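4.2 Does sorting by kind hold up on a shared table?

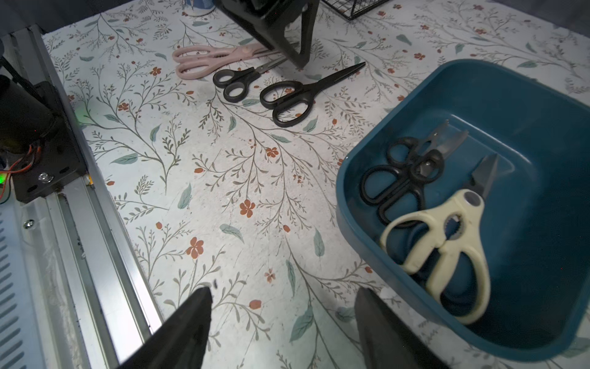 Figure 3. Scissors on the table and in the tray.

Much of the advice on keeping shared tools assumes that people agree on what belongs together. Hapeta's rule, which the Wihongi workroom took up in May, is the plainest version: one kind of tool, one tray. We doubt that the rule says as much as it seems to. Scissors are a fair test, as everyone we spoke to called them one kind of thing. Yet in Figure 3 two pairs of kitchen scissors, one of them with a bottle opener built in, lie in the teal-blue tray, while three other pairs lie outside it on the flowered covering. A reader could take this as sorting by use, or as a job half done, and the figure can't settle which.

The same trouble runs through the written records. Of the 92 entries in the Surmont log, 47 say only "scissors put away," with no word on where. Çınar reads these as proof that the rule was followed. We think that is too generous. An entry of this sort tells us that someone felt finished, and people feel finished at very different points.

There is also the matter of size. Long blades and small ones don't sit well together in a shallow tray, and a user who wants the small pair may simply leave it out. Hapeta treats this as a lapse. It may be good sense. Until the log asks where each pair was left, we would not claim that one tray per kind saves anyone time, and the gain of 5 percent reported for the Plisport room should be read with the same care.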